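Site Visit Report: The Open Afternoon at Miettinen
Introduction to Automation, Fall Term
Submitted by Darmawan Lumenta

1. Why I went

For the field assignment we had to pick a workplace that uses automation, visit it, and write up what we learned. I chose the open afternoon at Miettinen, a small company that develops control software for robot arms and hands. Two other students from our section had signed up for the same slot, so there were 3 of us from the college in a group made up mostly of people from local manufacturers. The visit was in October and started at 1:30 p.m.

My question going in was how a robot with two arms is taught to handle ordinary household things. In class we had only worked with a single arm picking up identical metal blocks from a fixed spot. I wanted to see how much of that carries over when the objects are dishes and there are two hands to keep track of.

2. Getting there and the introduction

Miettinen rents part of the second floor of a building on Flallwood Road. The bus from campus takes 35 minutes and stops across the street. We signed in, left our bags in a side room, and were given a short safety talk. The rules were to stay behind the tape on the floor, not to reach over the table for any reason, and to speak up if we felt unsure about anything.

Our guide was Ulla Karppinen, an engineer on the manipulation team. She spent the first part of the visit in the meeting room with a set of slides. The project she works on is called Lultevell. The goal is a controller that can set and clear a table without a separate program for every dish. The team records practice runs, sorts them, and uses the good ones to train the controller. At the time of our visit they had 1,305 runs they considered clean enough to use. She said they had thrown out more than they kept, mostly for dull reasons like a dropped log file or somebody bumping the table.

One point from the slides that I wrote down was the difference between position control and force control. With position control the hand closes to a set width no matter what is there. With force control it closes until it feels a certain amount of resistance. The blocks in our class lab are all the same size, so we never needed the second one. A mug handle and a piece of food do not squeeze the same way, so Lultevell uses a mix of both.

3. The wrist view

After the slides we moved to the lab and stood behind the tape. Ulla explained that the controller uses several views of the work, and that the ones near the hands matter most in the last bit of a reach. A view from higher up can lose sight of an object once the fingers close around it. A view from the wrist keeps the fingertip in sight, and it moves along with the hand.

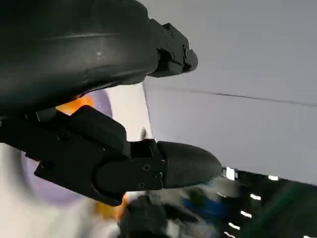
The downside is that this kind of view changes very fast. When the arm swings, the background goes by quickly and small things on the table smear. One of the visitors asked if a faster camera would fix that. Ulla said it would help some, but it would also mean more data to store and less light for each picture. For now they slow the arm down near the table and let it move faster when it is clear of everything.

I asked about calibration, which took up a whole lab session for us. The team checks it every morning before the first run. They have a short routine called Ciltetti that moves each arm through a set of known poses and compares what the cameras report with where the arm should be. If the numbers are off by more than 2 millimeters, they stop and recalibrate. It takes 15 minutes when all goes well. I thought this was useful to hear, as our own lab group skipped the check twice this term and got bad results both times.

4. The table demonstration

The main demonstration was on table work. Ulla talked us through the general problem before anything moved. Each hand needs its own plan, but the two plans share one space. If both hands head for the middle of the table together, one has to wait. The first version of the software always made the left hand wait, which was simple but wasted time. The current version decides based on which hand has less distance left to travel.

She also talked about where things are placed before a run. An object at the back of the table means a longer reach, and the arm has to clear whatever is in front of it. A plate in the middle is easy to reach from either side, but a low rim does not give the fingers much to get hold of. The team changes the layout between runs so the controller does not just memorize one arrangement. 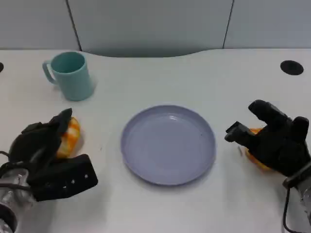 Page maintained by the Department of Engineering Technology, Student Projects

Both hands had multiple fingers, which was new to me. The gripper in our lab has two flat jaws. More fingers give more ways to hold something, but there are also more joints to control, and the fingers can hide the object from the camera above. With the orange items used on the table, a good part of each one was covered once it was in a hand. That made the earlier explanation about the wrist view a lot clearer to me.

The rest of the session was questions. Someone from a packaging plant asked about speed, and Ulla was direct that a person clears a table much faster. They are not working on speed this year. Another visitor asked how long the fingertips last. They are treated as wear parts, and the team replaces them on a schedule of 60 working hours. I had not thought of grip material as something with a service life, and it is not in our textbook chapter on end effectors.

5. What I would do differently

I should have read about force control before the visit. I spent part of the slide talk catching up on terms and missed some of the detail on how the runs are sorted. I also wrote my notes by hand and could not read a few lines later, so the description of Ciltetti above comes partly from an email Ulla sent when I asked.

6. Connection to the course

The visit covered material from Units 4 and 6 (sensing and end effectors). For our final project, my group is going to add a calibration check to the start of every session and keep a log of it. We are also looking at whether we can run our gripper with a simple force limit. The motor driver we have reports current, and Ulla said that is a reasonable place to start if there is no force sensor.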